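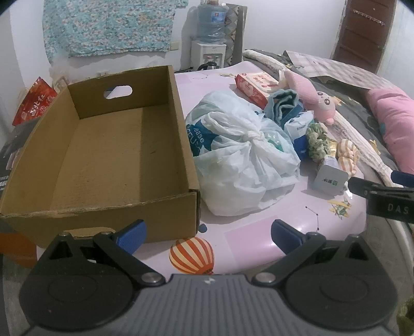 Does the arm take work off the packing bench?
It takes the lifting and the taping. Deciding what goes in with what still sits with the people on the bench, and there is more of that than there used to be.

Notebook, Plillstead
10th August, by Orest Pavliuk

Second week with the Carness arm on the outbound side. Notes for me and for whoever has the late shift.

Before April there were four of us packing and we all did everything: pick, sort, fill, tape, stack. Now two pack, one looks after the arm and one clears what it refuses. Zofia has the refusals at present. She says it is less tiring on the back and worse for the head, as all she gets is the awkward stuff. She used to get awkward and easy mixed together and the easy ones were her rest. I have written that down for Sithole because the shift plan doesn't allow for it.

Refusals today were mostly soft packs. The arm is fine with anything that has flat sides. With a pouch it closes, the pouch changes shape, and it stops and puts its light on. Vidley sent new grip settings this morning. Loaded them before first break. Will leave them alone until the end of the week so we have something to compare.

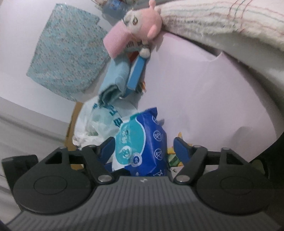 Soft goods need their own line on the refusal sheet. At the moment they go under "other", together with torn boxes and missing labels, so the sheet tells us very little. I would also split them by what they do when squeezed. A wipes or tissue sort of pouch, like the blue one between the fingertips, wrinkles along the top edge, and a label on the front makes a better place to aim for than the fold. A plush toy is a different problem and should be counted apart. Zofia wants a third heading for knotted carrier bags – agreed.

Rota. Everyone should do a turn on refusals, 4 hours at most, then swap. At present it falls to whoever is quickest by hand, and that is a poor reward for being quick. Also whoever minds the arm can't leave it to help the bench, and the bench finds that hard to watch when it is busy. Need to say this out loud at handover so it doesn't turn into a grudge.

Stoppages: 10 on the early shift, none long. Reset is still in the wrong place, you have to walk round the guard to reach it.

To do: new sheet printed. Ask Sithole about the swap. Move the tape rolls back to where the packers can reach them.

Comments

Zofia R.: Swap at 4 hours is fine by me. Put the carrier bags first on the sheet please, I write that one most.

Late shift: Tape rolls moved. Reset button still a nuisance.

Orest: Sheet is by the bench now. Old ones in the tray, don't bin them.

This site uses cookies to remember your settings. Accept / Manage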